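The Case for the Basket

Every few months I read another article telling me to put everything in clear bins. The bins have lids, the lids have labels, and the labels are printed in a typeface that looks like handwriting. The people in these articles have pantries where the rice lives in one bin and the other rice lives in another bin. I have tried it. I bought a set of the Kaltus stackers in March, and by the end of the month half of them were under the sink holding nothing.

My argument is a small one. For the things in a house that get used every day, and above all for the things children use, a plain open basket is better than a box with a lid. It is better than a drawer, too. I think we have been talked out of baskets by people who photograph shelves for a living, and I think we should go back.

I should say what I mean by a basket. I mean something low and wide enough to get a hand into, woven from wicker or something like it, with no lid and no dividers. I don't mean the tall cloth cylinders with rope handles. Those are bags that stand up, and whatever goes to the bottom of one stays there until you move house. A good basket is shallow. When you look in, you see most of what it holds.

The lid is the first problem. Opening one takes two hands, or one hand and a hip, and an adult with a child on her arm does not have two hands. So the lid comes off once and stays off, and then you own a lid as well as a box. At our place the lids ended up in a stack behind the toaster. When I finally wanted to close one of the boxes for a car trip, I tried seven lids before I found one that fit.

The label is the second problem. A label makes a promise about what is inside, and somebody has to keep it. If the label says BLOCKS and there is a sock in there, the box is now wrong, and a person like me feels it every time she walks past. A basket makes no promise. It can have fruit in it on Monday and mail in it by the weekend, and it was never wrong in between.

I came around to this through the play kitchen. My daughter's was a hand-me-down from my friend Madhu Bhardwaj, whose two boys had outgrown it, and it arrived with a grocery sack of toy food. I did what the articles said. I sorted it. Vegetables in one bin, fruit in another, and a third bin for the things I could not place, such as the fried egg. My daughter was three. She tipped all of it on the floor, played for an hour, and walked away. Putting it back took me twenty minutes, and she did not help, and I don't see how she could have. She did not know that a tomato was going to be an argument.

Madhu had sent no bins with the kitchen, and when I asked her how she had kept the food, she said, "In a basket, on the table." I had assumed there was more to it.

Now we do it her way. One basket, one clear surface next to it, and everything that is out goes back in. That is the whole system, and you can set it up in less time than it takes to read about the other kind. 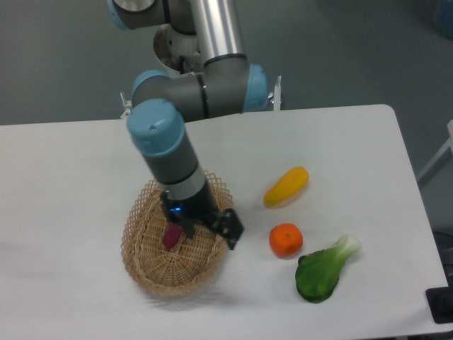

An oval wicker basket and toy food on a white table.

The clear surface matters as much as the basket does. If the table is already covered with homework and chargers, a child can't tell which things are supposed to go in. On a plain white top she can see what's left. There is no need to explain the job or hang a chart on the wall. The piece is either on the table or in the basket, and she can check that for herself at three years old without being able to read.

I also like that a basket lets you put one thing away. With a box you tend to wait until there is enough to be worth opening it, and while you wait the pile grows. With an open rim, a single toy radish can go in on your way past. Most of the tidying in my house now happens like this, in ones and twos, by people on their way to do something else. I used to save it all up for Sunday night and be in a bad mood until Monday.

There is a fair case against me and I have heard most of it. Gleice Cavalcanti runs the playroom at the Dunham Street center, where my daughter goes two mornings a week, and she is a bin person. She has twenty children through there in a morning. Her point is that a basket works for one household because one household has a small number of things, and that if she put everything in open baskets she would have puzzle pieces in with the crayons by ten o'clock. She is right about puzzles. Anything that is useless with one piece missing should have a lid, and the lid should be a tight one. I keep our puzzles in Polex boxes with rubber bands around them, and I would not change that.

She also says wicker is hard to clean. This is true, and I don't have a good answer. Crumbs get into the weave. I turn ours upside down over the back steps and hit it with my palm, and what comes out is more than I would like. A plastic bin can be rinsed in the sink in a few seconds. If you have a baby who puts everything in his mouth, get the plastic bin, and come back to wicker when he stops.

Wicker also snags. A cheap basket will shed bits along the rim, and these catch on sweaters and sometimes on fingers. I had one from a discount place that I threw out after a week. Run your hand all the way around the rim before you pay. If it catches your skin in the store, it will do it at home.

The objection I take less seriously is that baskets look messy. I suppose they do, a little, if by messy you mean that you can see what is in them. I want to see what is in them. My mother kept onions in a basket on the floor of her pantry for as long as I lived at home, and she never once bought onions she didn't need. I have bought cumin four times this year. It was in a drawer, in a tin, behind another tin.

Price should come into this somewhere. The full pantry set from Semwal, the one in all the pictures, was $2,919 when I looked it up, and that did not include the shelves. I looked twice to make sure there was a comma in it. My basket was 42 dollars, and I thought that was a lot at the time. You can do much better at a yard sale, where people are always getting rid of them, often with a ribbon still tied on from some gift of pears.

I would like to say something about size, as it is where people go wrong. They buy one that is too big. A big basket fills up, because everything does, and when it is full you can no longer see the bottom and you are back to having a bag that stands up. The right size is one that would be a bit of a squeeze for what you own now. When the toy food stops fitting, some toy food can go to another family. I find that easier to decide at the edge of a basket than in front of a closet. We passed the fried egg along last spring and it has not been missed.

The same goes for the rest of the house. We have one by the front door for keys and dog things, and one on the kitchen counter for real fruit, where the bananas get eaten before they turn. There is one at the bottom of the stairs for whatever needs to go up. That last one only works if people carry it up, and in our house about half of them do. I have no system for that and have stopped looking for one.

Where I have ended up is with a short list of things that get lids. Puzzles, medicine, flour, anything with a battery, anything small enough to choke on. Those are closed up and put high, and I don't expect anyone but the adults to deal with them. The rest stays open and low, where the person who uses it can reach it, and where she can put it back without asking me.

My husband would like it noted that he still prefers drawers. He has a drawer, and I have seen inside it. There were three tape measures in there, and when the bathroom shelf had to go up he drove out and bought another.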